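Course notes, unit 2: Showing a task by hand and by remote control
Teresa Carvalho

In the first unit we wrote the motion ourselves, point after point. Now the person does the task and the robot records it. There are two ways to do this in our lab.

By hand means that you hold the arm and move it. The joints are free and the arm feels light, but your own hands are easily in the view of the cameras. By remote control means that you sit at the Govero station and move the two leader arms, and the robot follows. You feel less, so you must look more. Most students are too fast in the first hour.

The task for this unit is called Molholm in the lab folder. The operator prepares one place setting on the tray: a bowl, a sauce dish, a spoon and a pair of chopsticks. Please read the whole sheet before you book the station.

The head camera gives you the general layout. The wrist camera is for the last part of the approach, when the fingers are already near the object.
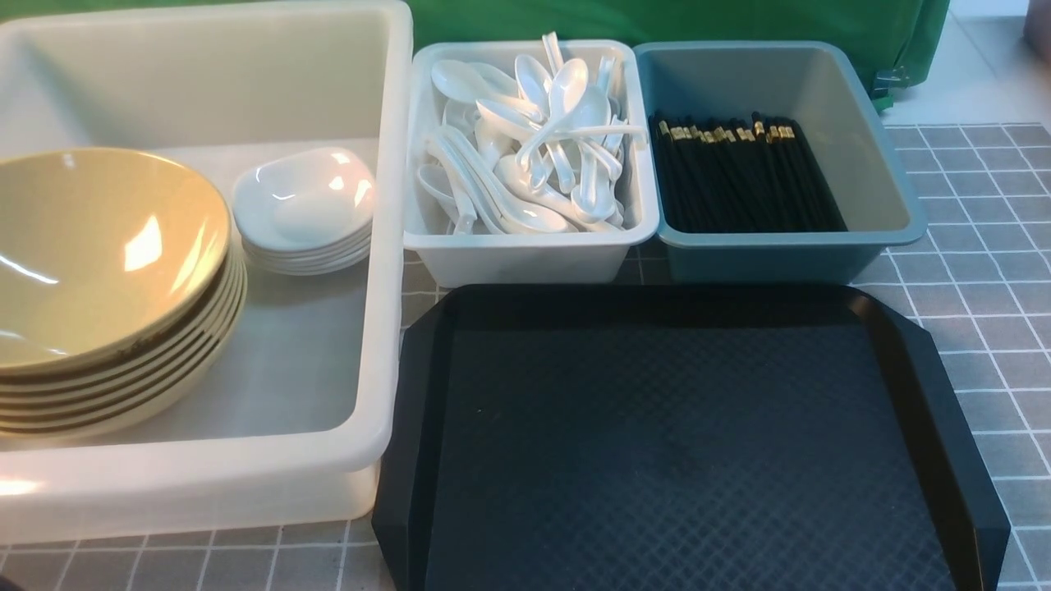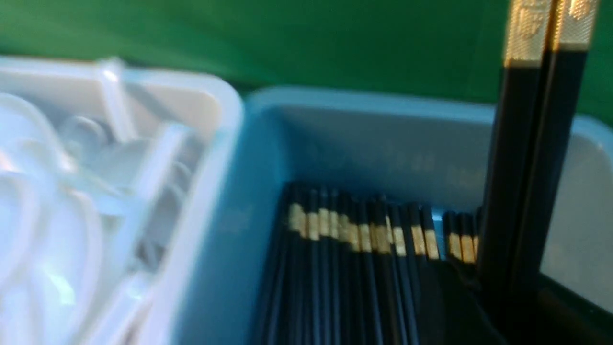

Fig. 2. Table setting task. First picture: bowls, sauce dishes, spoons, chopsticks and the black tray. Second picture: spoons and chopsticks from the wrist, with strong motion blur.

Some remarks on the recording.

Blur. When the wrist moves quickly, its camera loses the edges of things. Slow down before you reach the tub and make a short stop above it. A stop of one breath is enough.

Spoons. They lie in all directions and the handles cross each other. Choose a handle that stands free. Do not dig in the pile.

Chopsticks. They are packed closely and parallel, so the fingers must go in along the bundle. If you take three, put one back and continue — a correction is also useful data, but write it in the log.

Bowls. They sit tightly one in another. Lift straight up, without turning.

The Runirell set has 1408 demonstrations by remote control and 1128 by hand. Do not mix them in one training run before you have read Qin, chapter 2. The speed is different, and a policy trained on both can hesitate near the grasp.

For the next class: record your own demonstrations, mark the start and the end of each grasp, and bring one that failed.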